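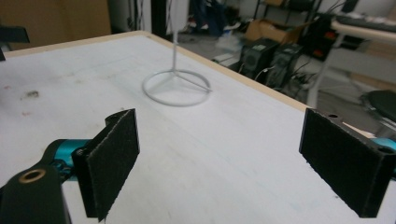
Haller Tabletop Tie Stand, white wire
Reviewed 7 Dec 2008

I bought this to get my bow ties out of a drawer. It is a wire ring base, one thin upright rod, and two levels of arms that fan out from the rod near the top, with small hooks. I have had mine since February.

Assembly took 5 minutes. The rod goes into the middle of the base, where the spokes meet, and the arms go on after that. The instructions are one sheet and the drawing for the upper level is printed too small to be much use. 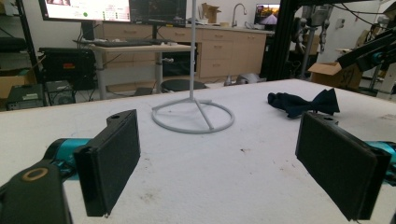
A pre-tied bow tie goes on by its strap and hangs fine. Self-tie ones slide around unless you fold them over twice. The base is light, so load both sides evenly. With 80 percent of my ties on one side it leaned, and it went over once when I pulled one off in a hurry. On a soft surface it wobbles more than on bare wood.

The finish has held up. I wipe it with a damp cloth and have found no chips. The hooks are close together, and wide ties overlap their neighbors.

I also looked at the Yensuk model, which has a heavier base and costs more. If you keep mostly long neckties, get that one. For bow ties the Haller does the job and takes up little room.
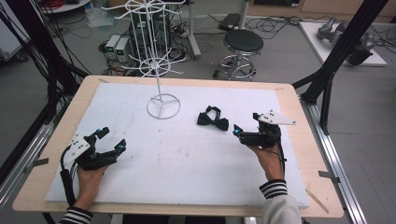
Ratings

Assembly: good
Stability: fair
Finish: good
Value: good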